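Hand-held gripper build, part 3: strap, camera, first grabs

Updated 2024-06-25. Fixed the screw length, thanks to everyone who wrote in.

Quick one tonight, bench is booked after me. If you haven't done parts 1 and 2 (printing the jaws, wiring the trigger) go do those first, nothing below will make sense.

What you need

Printed jaws and handle from part 1
Trandar wide lens camera, or any fisheye that fits the cradle
Finulska strap set, the long one. Short one won't go over a sleeve
M3 screws, 13 mm. NOT 16, they poke through into the trigger slot
Foam tape, zip ties, a small file
Something to pick up. More on that further down

Took me two evenings at the Grollton shop. Should be one if you don't strip a screw like I did.

1. Camera cradle

File the inside edges of the cradle until the camera slides in with a bit of drag. Don't force it. Mine cracked along the layer line and I had to reprint, 46 minutes gone. Two screws at the back, snug, then stop. Plastic threads, they give up fast.

Tilt matters more than I thought. Start with the lens looking straight along the jaws, then tip it down until you can see both fingertips on the preview when they're closed. Mark the spot with a pencil. It will slip at some point and you'll want the mark.

2. Trigger return

The spring in the kit list from part 1 is too stiff, sorry. Swap it for the softer one or your hand is dead after ten minutes. If you're stuck with the stiff one, drill the second hole 4 mm further out and hook it there. Not pretty but works.

Check the jaws open all the way by themselves. If they hang, it's nearly always the left pivot. Back the screw off a quarter turn, drop of silicone oil, try again.

3. Straps and cable

Put the straps on over whatever you normally wear in the shop. Tight enough that it doesn't roll when you twist your wrist, loose enough that you can still make a fist. Run the cable up the outside of the arm and leave a loop at the elbow, bigger than looks right. I pulled the plug clean out of the board the first time I reached for somthing on a high shelf.

Zip tie the cable at the handle end only. Tie both ends and the first good tug goes straight to the solder joint.

4. Preview check

Plug in, open the viewer, wave it about. Circle in the middle and black all around is normal for this lens. You're looking for:

fingertips sharp
preview not lagging behind your hand
no cable flopping across the middle

Exposure: lock it. White walls make auto go nuts and the jaws turn to a black blob. I set mine to 29 on the slider and left it there. Yours will be different depending on the lights.

5. First grabs

Start with something square and dull. Wood block, box of screws. Ten clean pickups, then move up.

Then crinkly stuff. Snack bags are the real test, shiny, squishy, change shape when you touch them. Sit down for this, knees make a decent table. Hold the bag close to the lens and look for glare on the wrapper before you try a grab. Printing on the pack helps, you can tell right away if focus is off.

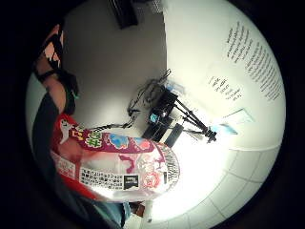 Go in at the crimped seal if you can. Flat, bit stiffer, the jaws bite it well. Grabbing the fat part means more squeeze and more squeeze means crumbs. If it keeps slipping, stick a strip of foam tape inside each finger, trim flush. Took me from dropping half of them to 98 good grabs out of 100, same bag the whole time, so take that with a pinch of salt.

Comments

El Sherbiny: Foam tape goes slick after a week or so, at least mine did. I switched to strips cut from an old bike inner tube, glued with contact cement, and haven't touched them since March. Sand the plastic first or they peel. Also, did you try the seal grab with the bag hanging down instead of lying flat? Mine swings and twists right out of the jaws.

Good call on the inner tube, will try. Hanging, yes, same trouble here. Closing slower helped a little, and grabbing nearer the middle of the seal so it's not all hanging off one side. Wider fingertips are next. Files go up with part 4 once I've checked they clear the cradle.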